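3.2 钒氮合金加入时机对氮收得率的影响

前期炉次采用同一加料制度，即在出钢过程中将钒氮合金与硅锰合金一并投入钢包，氮的收得率波动较大。为找出波动来源，本节把加入时机单独作为变量，其余条件尽量保持不变。试验钢种为微合金化螺纹钢，冶炼在 Jendau 厂的转炉上进行，钢包公称容量为100吨，共取29炉，其中1炉因出钢口扩径、下渣量偏大而剔除，有效炉次为28炉。

钒氮合金由 Bira 公司供应，粒度经筛分后使用，同批次合金装袋密封，开袋后当班用完。脱氧仍以铝锰铁预脱氧、硅锰合金终脱氧的顺序进行。有效炉次按加入时机分为两组：甲组在出钢初期加入，乙组在脱氧合金全部加完之后、出钢结束之前加入。两组的底吹氩制度相同，出钢温度控制在同一范围之内。

钢样在吹氩站和中间包各取一次，每次取双样，一个用于光谱分析，另一个加工成棒状后以惰性气体熔融法测定氮含量。试样加工时应避免表面过热发蓝，发蓝的试样重新切取。分析前用标准样品校正仪器，每测定5个试样复校一次。合金表面的附着粉末在称量前筛除，不计入加入量。

氮收得率按钢中氮的增量与合金带入氮量之比计算，钢水在出钢过程中从空气吸收的氮由未加钒氮合金的对照炉次估算并扣除。对照炉次的成分、出钢时间与试验炉次相近，不列入有效炉次。这一扣除方法假定吸氮量与钒含量无关，在本试验的低钒范围内可以接受，钒含量较高时需另作修正。

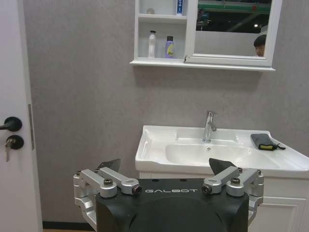 图7

钒氮合金为什么不宜在出钢初期加入？
出钢初期钢水中溶解氧含量高，部分钒先被氧化进入渣中，合金颗粒分解时释放的氮也来不及被钢水充分吸收，随气泡逸出。待脱氧基本完成后再加入，钒的氧化损失减少，氮的溶解也较为稳定。

从两组结果看，乙组的氮收得率高于甲组，炉次之间的离散程度也较小。钒收得率的变化方向与氮一致，但差别没有氮明显。甲组中收得率偏低的几炉，其终点氧含量都处于该组的上限附近，而乙组中未见到类似的对应关系。由此认为，甲组的波动主要来自终点氧的波动，合金本身的成分偏差只占次要地位。

加入过晚同样有问题。乙组中有两炉因合金料斗下料不畅，实际加入时间推迟到出钢末期，钢流搅拌已经减弱，吹氩站所取双样的氮含量相差较大，到中间包才趋于一致。现场操作中可将加入点提前到脱氧合金加完后立即进行，并在下料前检查料斗闸板。若确需补加，宜在底吹氩气流量调大后进行，补加量另行记录。

Campbell 型料斗的振动频率对下料速度有影响，频率过高时细粒先落、粗粒滞后，本试验统一采用中档频率。改用包芯线喂入也能提高收得率，但喂线操作延长了精炼时间，对于节奏较紧的小方坯连铸生产并不合适，本文未作进一步比较。

铸坯轧制后取样检验，两组钢筋的屈服强度均满足标准要求，乙组的强度波动较小，与氮含量的分布相符。金相组织均为铁素体加珠光体，乙组的铁素体晶粒略细。透射电镜下可见细小析出相，能谱分析显示其中含钒，由于颗粒尺寸小，氮与碳的比例未能准确测定。析出相的定量工作委托 Ivari 实验室采用电解萃取法进行，其结果在3.3节中与轧后冷却速度一并讨论。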